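2月28日 星期三 茜草染，第二轮

上午到得晚，Konrad已经把火点了。先记昨天晚上没记完的。

羊毛线是Wotholm那边寄来的，粗纺双股，本白，油脂比上一批重得多，手一捏就知道。袋子上没写洗过没洗过，打电话去问，对方说“洗过一遍”。一遍等于没洗。昨天下午重新脱脂，中性洗剂，温水泡着不动，别搓。换水的时候Ansel把热线直接捞到冷水龙头底下，有一绞毡了，边上结成一块，拆不开。那绞挂红绳，单独放，当废样用，别混到正样里去。

教训写大一点：进水温度和出水温度要接近。上次写过，上上次也写过。

线绞编号还是老办法，棉绳打结，一结二结三结，不用纸标签。纸标签去年十月那回全烂在缸里，最后对着一排红线猜哪个是哪个，猜了一下午，Myrtle到现在还拿这个说事。

媒染

明矾这次换了Cerkix的货，颗粒比原来的粗，化得慢。冷水里搅半天底下还有一层，要先用一小碗热水化开再倒。原来那家的粉一倒就化，习惯了，今天差点带着颗粒就下线。颗粒沾线上会出斑，浅色看不见，上了红才看见，晚了。

小锅配比：水600克，试样线一小绞，明矾按线重的百分之20。塔塔粉这次分两组，一组放一组不放。放了的那组手感明显软一点，至少Xiomara摸着说软，我摸不大出来，我手上全是茧。颜色差别等干了再讲。

升温慢慢来，到60度就不再往上加，保温。原本想煮到更高，Konrad说毛会硬，而且这批线油脂没去干净，高温味道受不了。同意。关火以后留在锅里自然凉，隔夜。不赶时间就隔夜，赶时间也隔夜。

媒染完的线不要晾干，湿着进染缸。以前图省事晾干了存起来，后来再泡总有几处吃不透，中间留白芯。剪开看才知道。

铁媒那组只做了一绞。铁放得极少，指甲尖那么一点，水就变了。铁锅和铝锅的搅棒绝对不要混用，搅棒头上缠了黑胶布的是铁的。今天看到黑胶布那根插在明矾锅旁边的桶里，不知道谁放的，已经拿走。那桶水倒了重新接，不冒这个险。

茜草

根是去年收的，切段，存在纸袋里，闻起来还是那个土味，没霉。有几段发黑，挑掉。先用冷水快冲一下，第一道黄水倒掉。这一步有人倒有人不倒，Wiremu是不倒派，他说黄的也是颜色，倒了可惜。我倒。要正一点的红就得倒。争了一早上没结果，各做一锅，下面分开记。

泡了一夜的根今早打碎，料理机打不动，纤维缠刀，停了两次。最后用老石臼，手酸。打到像粗木屑的程度就行，再细了会钻进线里，洗不出来，晾干了抖一地红渣。这回缝了纱布袋子装，袋口要扎紧，上次就是没扎紧。

水的问题。自来水偏硬，对茜草反倒好，红会更稳。雨水桶那边接的软水做了对照，出来偏橙，发飘。以前书上看到有人往里加白垩，试过一次，加多了，整锅发紫发闷。这回一小撮，研碎了撒进去，搅匀。没称。下次要称，写在这里提醒自己。

甲锅（倒黄水，自来水，白垩少许）
下线时水是微温的。升温一小时多一点到60度，中间每隔一阵翻一次线，翻的时候整绞提起来再放下，不要拿棍子绕圈搅，绕圈会打结。保温30分钟的时候提出来看，砖红，偏暗，不难看。接着再保温，到后面颜色慢慢亮起来，有点像熟透的柿子皮里面那层。关火，留缸。

乙锅（Wiremu那锅，不倒黄水）
升得太快了，他走开去接电话，回来已经过了，表上看明显过线。棕出来了。茜草一过温就棕，救不回来。不过他那个棕其实挺好看，像旧皮箱，他自己也说要这个颜色，我看是嘴硬。记下来：过温，棕，非本意。

丙锅（软水对照）
橙。没什么好说的。干了再看。

丁锅（铁）
暗紫带灰，水洗之后掉了不少浮色，手也染了。戴手套戴手套。

温度计

Otitz那支探针式的今天又漂，和玻璃那支对不上，差得还不是固定值，越热差得越多。换了电池也一样。探针插在锅边和插在锅中间读数也不同，这是正常的，但漂不正常。暂时以玻璃那支为准，上面甲锅乙锅的数全是玻璃的。Otitz的那支先不扔，贴了胶带写“不准”，挂门后。以后谁要用先在开水里试一下。

Kettle（就是后院那口大铜锅，新来的人问过好几次，不是烧水壶）今天没用。锅底那块绿的还没擦，擦之前谁也别往里下线。铜会把红压下去，想要压的话另说，但得是有意的。锅盖把手松了，拧过，又松，螺丝滑丝，要换。

洗和晾

甲锅的样下午先拿了一小段出来洗，急着看。温水漂三道，第一道红得吓人，第三道基本清了。中性洗剂一点点，不要用碱性的，碱性的会往粉紫那边拉。拉过一回，客户反倒喜欢，可惜做不出第二次，比例没记。

挂在北窗那根杆子上，不晒太阳。半干的时候颜色总是深，看着特别满意，全干以后浅一档，每次都上当。所以不到全干不拍板，不发给任何人看。Ansel已经拿手机发出去了，算了。

耐光试样：每锅剪一截绕在卡纸上，一半用锡纸包住，贴南窗。上一批的卡纸还贴着，也该摘了，茜草那几条几乎没动，洋葱皮那条褪得厉害，黄得发白。把上一批和这一批分开贴，左旧右新，卡纸背面用铅笔写，别用水笔，水笔自己就先褪了。

耐摩擦就是老土办法，白棉布裹手指，来回蹭20下，看布。甲锅布上一点点粉，可以接受。丁锅布都灰了，不行，再洗再说。乙锅居然最干净，Wiremu得意了一下午。

手感方面，加塔塔粉那组和没加那组，现在都湿着，摸不准。明天让Myrtle盲摸，她手最准，不要告诉她哪个是哪个。

关于复染

甲锅的残液没倒，颜色还深着，留着做第二道。经验是第二道珊瑚色，第三道就是肉粉，再往后没意思。用盖子盖好，上面压块砖，院里的猫对这缸水感兴趣得很。残液最多放两天，夏天一天都悬，会发酸起泡。不过也有人专门要发酵过的，说红得厚。没试过，想试，排在后面。

另外想过把第二道和槐米套一下，先黄后红还是先红后黄，Xiomara说先黄，理由是黄的上得快、盖得住。我记得以前反着做过一次，边缘会露一圈黄，织出来像是有光，客户当毛病退回来了。这次两个顺序都做，小绞，不费线。

织的人那边的要求

Myrtle上午来过，站着讲的，我边翻线边听，可能漏了。她要的是一条毯子的边，红要能压住中间那片灰褐，但别跳出来。给她看了去年的样卡，她指的是中间偏下那一格，我在格子旁边画了个小三角。她还说线不能太涩，她那台机子综眼小，涩了会起毛，一拉一团。所以最后一道漂洗里加一点点羊毛脂？存疑。加了颜色会暗，手感会好，先拿红绳那绞毡掉的废样试，反正已经废了。

她要的总量，今天没定。她说等看了干样再定，我说根不够得提前讲，根一年才收一次。现有的根如果按线重一比一用，做完她的边就不剩什么了。如果她肯接受第二道的珊瑚色做一部分过渡，就宽松得多。这话当面没讲清楚，要补一个电话。

账上的事，记一笔免得忘：Cerkix那袋明矾开封后要倒进密封罐，现在还在原袋里用夹子夹着，受潮会结块。Wotholm的线还差一半没到，说是月初寄，没给单号。

杂

一，纱布袋用完翻面冲，晾绳子上，别团在水池里。今天池子堵了，就是红渣。掏了半天。

二，围裙不够，Konrad穿的那件是我的，上面的蓝是去年做靛的时候弄的，别拿去漂白。

三，大台子的腿垫了块薄木片，现在不晃了，挪台子的人记得把木片一起挪。

四，煤气快没了，火苗发黄，明天换罐。保温那段火要极小，罐里气压不够的时候会自己灭，灭了闻到味才知道，所以保温时人不能离开。今天乙锅那种事，走开接电话，就不要再有了（Wiremu你看到的话，对，说的是你）。

五，样卡本第三本快写满，封底夹了几张散的，别抖。

六，打碎根的时候粉尘大，口罩戴上，打完窗开一会儿。我今天没戴，鼻涕是红的。

七，灰色金属槽，敞口那个，在浅色木台面上。槽底是旧的，有划痕。 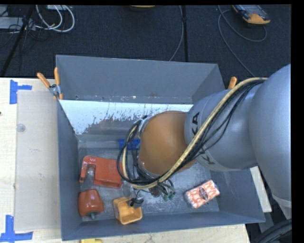
明天

先看甲锅隔夜的线，提出来之前先搅一下，看底下有没有沉渣。

Myrtle盲摸，塔塔粉两组。结果直接写在这页边上。

羊毛脂试废样。

第二道下珊瑚色，线已经媒好了，在蓝盆里泡着，蓝盆别动。

套色两个顺序，各一小绞，槐米要今晚先泡，走之前泡上。已泡。

换煤气罐。买螺丝，给Kettle的盖子。问Wotholm要单号，再问一遍到底洗没洗过。

白垩称重，写克数，不许再写“一小撮”。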